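The Bin at the End of the Line

Loose parts have a way of collecting at Seltgate, a repair shop that rebuilds small pumps and door closers. Brackets, bars and odd blocks come off a job and go into whichever metal bin is closest. By May the shop had 9 such bins and 3,968 parts on its books, up to 60 of them in a single bin.

The shop's answer was to put less in each one. A bin now goes on the table with a handful of pieces in it, spread over the floor of the bin so they can be lifted out one at a time. Gray sheet metal with sloped sides takes the knocks well — scuffs and scratches do no harm.
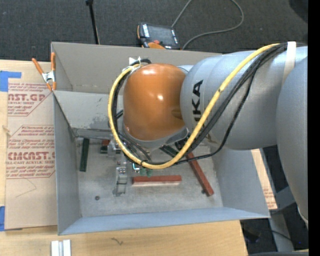

Plastic trays would be quieter, one reader of an earlier piece on the shop wrote, and much easier to carry when full. Seltgate tried 40 of them, bought from Boditz, and kept them for screws and washers. Heavier pieces stayed in metal.

Long bars are still a nuisance. They lean on the walls and slide under other parts, and the shop is pricing a separate rack from Lumanlan for them.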